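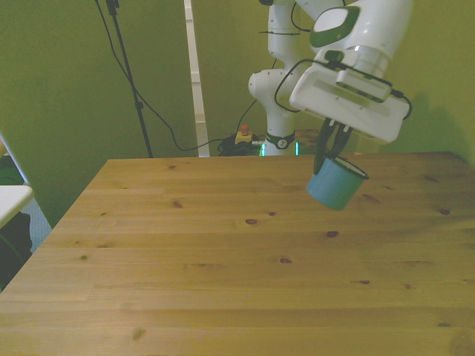 The town of Urnwood plans to close its branch library on Chala Street this July and move everything to the new building out by the highway. The town council says the new place will be bigger, brighter and open longer. I believe all of that. I still think closing the branch is a mistake, and I think the numbers used to defend it are being read the wrong way.

The report the council relied on was written by a consulting firm called Cudel. It says the branch lent 3,484 items last year, fewer than in any year since it opened. It sets that figure beside the cost of heat, repairs and two part-time workers, and it concludes that each loan costs the town too much. If lending books were the only thing the branch did, that would be a fair point.

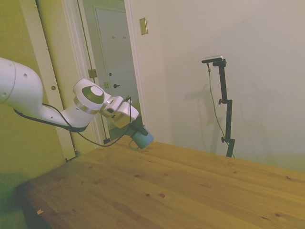

Kedir Ambaye

I have lived six blocks from the branch for most of my adult life. I go there two or three times a week, and I borrow a book perhaps once a month. The rest of the time I read the paper, use the printer, or sit at the back table and do my bills where it is quiet. None of those visits show up in the report.

I am not unusual. In the afternoon the chairs by the window are taken by older men who live alone. After school the computers are full. People come in to fill out job forms, to ask how to renew a license, or to get out of the cold while they wait for the bus. A woman on my street learned to read English there at the age of 52, with help from a worker who stayed late to do it. She has never had many books out at one time. By the report's way of counting, she hardly used the place.

The council's answer is that all of this can happen at the new building too. For people with cars, it can. The new building is next to the Zillusport store, past the car wash, on a road with no sidewalk for the last half mile. The bus that runs out there comes once an hour and stops early in the evening. A child of ten can walk to Chala Street alone. I would not let a child of ten walk to the highway.

Tekle Gashaw, who spoke for the plan at the last public meeting, told us that towns have to make hard choices and that a bigger library serves more people. He is right that the money has to come from somewhere. The town expects to save enough from the closing to pay for the longer hours at the new site, and I understand why that looks good in a budget. What I don't accept is that a longer day at a place you can't get to is worth more than a short day at a place you can.

There was a petition. It had 1,465 names on it when it was handed in, in a town where the last council election was decided by fewer than 200 votes. The council thanked us and put it in the record. One member said that most of the people who signed probably didn't hold a current library card. That may be true, and I wish she had thought longer about it. People without a card still cared enough about the branch to sign their names.

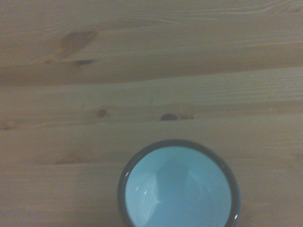

The same member asked why, if people valued the branch so much, they didn't borrow more from it. Part of the answer is that the budget for new books there was cut three years ago and never put back. Evening hours were cut the year after. If you take the new books off the shelves and lock the door at five, lending will go down. It is strange to then hold up the lower number as a reason to shut the building.

I would like the council to do two things before July. First, have someone stand at the door for a few ordinary weeks and write down how many people come in and what they come in for. It would cost very little. Second, put a price on keeping the branch open four afternoons a week with one worker, which was never looked at in the report. The choice we were given was full hours or nothing.

If the door count is low and the smaller plan still costs too much, I will have less to say. I would be sorry to see the branch go, but I would know the town had looked. So far it has looked only at what leaves the building in a bag.

The next council meeting is open to the public, and comments can also be sent to the town clerk in writing. Letters should give your name and street.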